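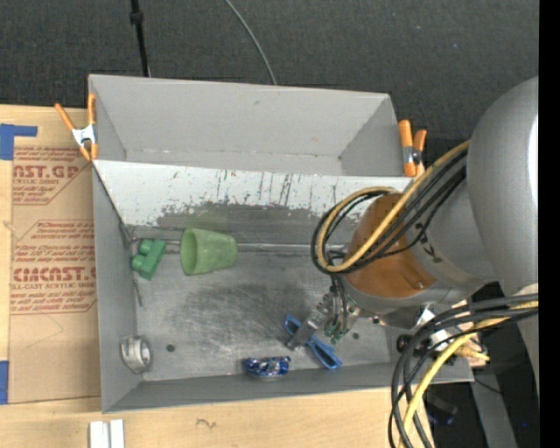
Mallilura Household Textile Care Labels

Version 6
Last updated 15/07/2024

Summary

Mallilura is a table of care label text copied from clothing and household textiles. Each row is one label. A row holds the wording as printed, the fiber content, the care symbols in coded form, and a few notes on the condition of the label itself. There are 1292 rows in this version.

The data was put together for people who work on garment repair guides, laundry instructions, thrift store sorting and similar things. It can also be used to study how care wording differs between types of item. It is small, and it was typed by hand.

What is in the download

labels.csv: the main table, one row per label
symbols.csv: the lookup table for care symbol codes
fibers.csv: the fiber names used in the main table, with the spellings that were merged into each one
CHANGES.txt: what changed between versions
LICENSE.txt: full license text

All files are UTF-8 with Unix line endings. Fields are separated by commas, and any field that contains a comma is in double quotes. Excel will open labels.csv, but it turns some item codes into dates. Import the code column as text.

Columns in labels.csv

label_id: a number that never changes between versions. Numbers of deleted rows are not used again.
item_type: one of 47 values, such as shirt, bath towel, curtain, fitted sheet, swimsuit. The full list is at the end of CHANGES.txt.
source: walik or scanlon. See Sources.
item_code: the style or lot code if one is printed on the label. Often blank.
text_raw: the label wording exactly as printed, including spelling mistakes and odd capitals. Line breaks are written as a vertical bar.
text_clean: the same wording in lower case with obvious misprints fixed.
lang: the language or languages on the label, as two-letter codes separated by spaces.
fiber_1 to fiber_6: fiber names in the order printed.
pct_1 to pct_6: the percentage for each fiber. Blank if the label gives none.
part: the part of the item the fiber content refers to (shell, lining, filling, trim). Blank if the label covers the whole item.
symbols: codes from symbols.csv, separated by spaces, in the order printed.
legible: full, partial or poor.
attach: sewn, printed, glued or loose.
notes: free text. Most rows have nothing here.

An item with separate fiber content for shell and lining takes two rows with the same label_id. To count labels, count distinct values of label_id within each part, or just filter on part being blank or "shell". This catches people out, and it will be changed to a proper second table if there is ever a version 7.

Sources

Walik. The larger share of the labels comes from the Walik clothing bank, which takes in donated clothes and linens. Items that were too worn to pass on had their labels cut off and kept. These labels are the reason so many rows are marked partial or poor.

Scanlon. The rest comes from the Scanlon mending room, where labels were read while the item was on the bench and then left in place. These are mostly coats, pants and curtains. The coats were nearly all brought in during November, so winter lining fabrics show up more than they would over a full year.

Neither source is a fair sample of what people own. Baby clothes are very thin on the ground in both, and there is almost no underwear.

How the labels were entered

Every label was typed once by one person and then checked against the label by a second. Where the two disagreed, the label was looked at again under a hand lens. Where the print could not be made out, the missing part is shown as three question marks. No one guessed at missing words from the rest of the label, even when it was easy to guess. "DO NOT BL???" stays that way in text_raw and in text_clean.

Care symbols were entered from a printed chart. Older labels sometimes use symbols that have since been redrawn. These were given the code of the nearest current symbol, with "old form" in the notes.

Fiber names

Labels use many names for the same thing. Spandex and elastane are merged under spandex. Rayon and viscose are merged under rayon. Nylon and polyamide are merged under nylon. Modal and lyocell are kept apart from rayon and from each other.

Lastex appears on 11 labels, all from older swimsuits and girdles. It is kept as its own value and is not merged with rubber or spandex. The wording on these labels is quite different from the rest ("squeeze gently in lukewarm suds" is typical), so anyone training a text classifier may want to leave them out or at least look at them first.

"Other fibers" is kept as printed. So is "reclaimed wool" and so is "unknown fibers," which turns up mainly on fillings.

Percentages

The percentages on a label should add up to 100. A few do not. Version 5 quietly corrected two of these. Version 6 puts them back as printed and adds "sum" to the notes, so they can be found by searching.

Known problems

Bath towels were entered before the attach column existed. The value was filled in later from memory for some of them and should not be relied on.

The lang column treats all Spanish as es and all French as fr, with no regional split.

Curtain labels often carry fire safety wording. Up to version 4 this was left out of text_raw. It has been added where the label was still on hand, but many had already gone. A missing fire safety line tells you nothing about the curtain.

A handful of labels were probably entered twice, with the same wording and the same item_code. They could be two copies of the same garment. They were left in.

Pillow and comforter law tags are not included, only the care label, if there was a separate one.

What not to use it for

Do not use this to decide how to wash a particular item. Read the label on the item. Makers change their instructions, and a label from an old garment may give advice that does not suit a newer one with the same fiber content.

Do not use it to compare brands. Brand names were removed from both text columns and replaced with BRAND.

Personal information

Some labels had names or laundry marks written on them in pen. None of that was typed in. If you find any that slipped through, please report the label_id and the row will be fixed in the next version.

License

The tables may be copied, changed and shared, including for paid work, as long as Mallilura is credited and any changes are noted.

Citing

Mallilura Household Textile Care Labels, version 6.

Please give the version number. Row counts differ between versions, and the fiber merges were done differently before version 3.

Corrections

Send corrections with the label_id, the column name and the value you think it should be. Corrections to text_raw can only be made if the label was kept, which rules out everything from Scanlon. Corrections to text_clean, fiber names and symbol codes can be made for any row.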